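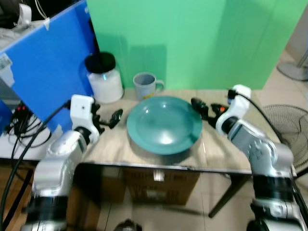
My mother-in-law wants the whole family to skip presents this year and buy "starter kitchens" from a charity catalog instead. The charity is called Nekwood and the gift is $86. For that, the catalog says, "you will furnish a kitchen for a family moving out of a shelter." I have no quarrel with the idea. My quarrel is with the price and with that word "furnish." A round plate and a mug, teal and gray-blue like the two at the top of this post, cost next to nothing at any thrift store in my town, and I could fill a couple of boxes for well under $86. So where does the rest go? Then I got to the small print at the bottom of the order form, which says that gifts are "representative of our work" and that money "may be directed to the area of greatest need." To me that reads like there is no kitchen. There's a nice card with a kitchen on it, and a check that goes into the general pot.

I called the number on the form. The woman who picked up was pleasant and told me they "delivered" 765 kitchens last year, but she couldn't say if that meant 765 gifts sold or 765 families who got a box. She said someone would call me back. That was in January and my phone works fine.

What I want to know is whether this is normal, and whether there is a way to give the same amount so that it really ends up as pots and plates in somebody's cupboard. I don't want to be the family grouch over it but I also don't want to hand over money for a greeting card. Has anyone here bought one of these, or better yet, received one?

Rhonda Leclerc

Vidar Engebretsen

It's normal. Whether it's okay is a separate matter, and I go back and forth on that.

I did the books for a small housing charity for several years (not Nekwood, and nothing to do with them), and we had a gift catalog too. You could buy a bed, a kitchen, a month of bus fare. None of it was tied to a particular bed or kitchen. The reason is boring. If a donor gives money for one stated purpose and you accept it on those terms, you have to spend it on that purpose and be able to show that you did. Say you sell 121 beds in December and only need 40. Now you have a pile of bed money you can't use to pay the electric bill. The small print gets you out of that corner.

So the small print by itself doesn't tell me they're crooks. It does tell me that the catalog was put together by the fundraising people and the small print by somebody's lawyer, and that they were not in the room at the same time.

On the price, I'd be a little more generous than you are. Your thrift store number leaves out the truck, the driver, the storage unit, and the person who calls the family to find out if they even have a stove. Those are real costs. When we added ours up, the goods were the smaller part of it. But a charity that has done that math can show it to you. If Nekwood says $86 and can't say how they got to $86, then somebody picked a number that sounded right for a gift. I've sat in that meeting. We picked numbers that way for at least two of our items and I'm not proud of it. 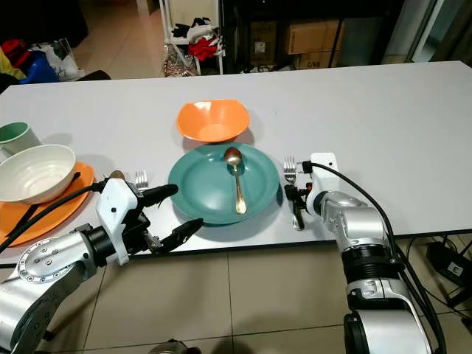 The other thing I'd push on is the word "delivered." There are three different counts a charity can give you: gifts sold, kits packed, and households that got one. The first is always the biggest if the catalog is popular. Ask for the last one, in writing, with the year on it. If what comes back is a story about one grateful mother, you have your answer.

What I'd ask them, by email so there's a record:

How many households received a kitchen kit in your last full year, and how many kitchen gifts were sold in the same year?

What is in the kit? Is it the same for one person as for a family of six?

Is any of it donated goods? If so, what does the $86 pay for?

If I write "kitchen kits only" on the check, will you honor that or send it back?

The last one matters most. A well-run place will give you a straight yes or no. Plenty will say no, and I'd respect that more than a fuzzy yes. Keep a copy of whatever you write on the check or in the letter with it.

Also look up their tax filing. You can get it free online for most US charities, and they're supposed to give you a copy if you ask. Don't get hung up on the overhead percentage. They'll probably have 88 cents on the dollar or something like it printed on the back of the envelope, and that figure depends a great deal on how the bookkeeper splits up salaries. I split them up myself, so I know how much room there is. Look at the part where they describe their main programs and see if kitchens are mentioned at all. If a charity sells kitchens all over its catalog and the filing talks only about counseling and a newsletter, I'd keep my wallet shut.

Lanying Yin

Wow, so much suspicion over plates. It's a gift! It's the thought that counts. I've bought goats and wells and school desks from these catalogs for years and never had any problem.

Rhonda Leclerc

Lanying, how would you know if there was a problem? They don't send you the goat.

Anong Rungrueang

I got one of these, so I can answer that part. It wasn't Nekwood. It was a local group called Florkovside that works with the shelter on our side of the county.

Mine came in two boxes and a laundry bag. The good: a heavy frying pan I still use, a decent knife, dish towels, a can opener. The not so good: no lids for any of the pots, way more mugs than one adult and one kid can use, and a waffle iron with a frayed cord that I threw out the same day. I was glad to have it. I was also a bit tired of being told how glad I must be. There was a form to fill in with a box for "a message to your donor," and I left it blank and worried for a week that I'd done something wrong.

If you're asking what would have helped more, a gift card. I know people don't like giving those. I could have bought what we were missing and skipped what we weren't going to use. A colander, for one. I strained noodles with a plate held over the pot until summer.

I don't agree with Vidar that there's no harm in the small print. He's right that it's legal and he's probably right about why it's there. But the people on my end hear that somebody "bought you a kitchen," and the people on Rhonda's end hear that they bought one, and maybe neither of those happened. It would be so easy to print "helps pay for" on the card in place of "will furnish." I don't see what they'd lose except some sales.

What I'd do with $86 is call the nearest shelter or resettlement office and ask for whoever handles move-outs. Ask what they're short on this month. They will tell you fast, and it won't be what you expect. Ours was always short on can openers, shower curtains, and full-size sheets, and always drowning in mugs. Some places will give you a list for one household with no names on it, and you drop the stuff off at the desk. It takes more of your time than the catalog does. Call before you go, since a lot of them won't take used bedding or anything electric.

And if your mother-in-law wants something for people to open, put the list in the envelope. That's a better card than a drawing of a kitchen, at least if you ask me.

Rhonda Leclerc

Thank you both. I sent Nekwood the four questions from Vidar's post and got a reply the next morning, which surprised me. The kits are real, they say, and they're the same for every household. They would not give me the number of households. They will not honor a note on the check, and they said so plainly, so I'll give them that.

I'm calling the shelter here. My mother-in-law is still ordering two from the catalog for her sisters, and I've decided to let that one go. If anybody does get the household number out of them I would like to see it.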